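About Zarnurix

Zarnurix records examples of handling work for learning systems. We are based in Relumcombe and have one line of business: a person guides a robot arm through a task, the arm's movements and the camera views are stored together, and the result is checked, labelled and passed to whoever is training the model. 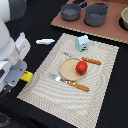

Most of our recording is table-top work with household objects and toy versions of them. The items are light, cheap to replace and varied enough in shape to be useful. A task is normally a single instruction of one sentence, such as moving a named item on to a plate or taking it off again. Longer tasks are built from several of these and are recorded both whole and in parts.

What we do

A customer comes to us with a list of tasks, or with a general need that we turn into a list. We agree the objects, the surfaces, the permitted starting positions and the point at which a task counts as finished. The last of these takes the most time. "Put the pot back" can mean anywhere on the board or within a finger's width of where it started, and a system trained on both readings without a label will learn neither properly.

Once the list is fixed, an operator works through it at one of our 15 recording stations. Each attempt is called an episode. An episode begins with the arm clear of the objects and ends when the finishing condition is met or the operator stops. Starting positions are changed between episodes according to a printed sheet, so that the same object does not always sit in the same place. Left to themselves, people put things back where they found them.

Failed attempts are kept. They are stored under a separate label with a short reason: slipped, wrong object, pushed out of reach, operator error. Some customers train on them and some do not, but removing them later is easy and recording them again on purpose gives poor results. A deliberate mistake does not look like a real one.

How an episode is checked

Every episode passes through two checks. The first is automatic and looks for gaps in the recording, camera views that are out of step with the arm, and joint readings outside the expected range. The second is done by a person, who watches the episode at normal speed and confirms that the written instruction matches what was done. The checker is never the operator who recorded it.

Instructions are written in plain English. We ask operators to name objects as they would at home and to avoid terms taken from the task list. Where an object could fairly be called two things, both wordings are stored. The house word list, which we call Kiani, currently holds 900 object names and is corrected each February. Changes to the list are applied to new recordings only. Older sets keep the wording they were delivered with, and the version number is written into each file.

History

The company began as an internal group at Plekow, a maker of sorting equipment, where it recorded pick-up examples for one type of parts bin. The work was narrow and the bins were always lit the same way. When the group tried its trained system on a different bin under different lights, it performed badly, and most of what we now do about variation comes from that result. The group became a separate company under its present name and moved to Relumcombe, where there was space for more than one table.

The early recordings are no longer supplied. They used a different arm and stored camera views at uneven intervals, and converting them caused more trouble than recording the tasks again.

Our task catalogue now has 189 entries, of which 73 are kept in regular use. The remainder are tied to particular customers or to objects we can no longer buy in the same form.

What we do not do

We do not train models for customers, and we do not publish scores. We run small test models of our own to find faults in a set before it leaves the building - a model that fails only on one station usually points to a moved camera - but these are not for sale.

We do not record in private homes. Requests for this are declined at the enquiry stage.

Working with us

Enquiries should include the arm and gripper the system will run on, the number and placing of cameras, and three or four sample tasks. If the gripper differs from ours we will record a small trial set first, which the customer should test before ordering more. Recordings can be delivered in the customer's own file layout if a written description of it is supplied.

Operators are employed directly and trained on site. No earlier experience with robots is required. New operators spend their first sessions on practice episodes, which are not included in any delivered set, and shifts at the controls are broken up with checking and labelling work. Vacancies are listed on the jobs page when we have them.

Page last reviewed 2 Jan 2025

15 shares
0 comments

Related pages
Task catalogue: how entries are numbered
Kiani word list: notes on the current version
Labels for failed episodes
File layouts we can deliver
Jobs at Relumcombe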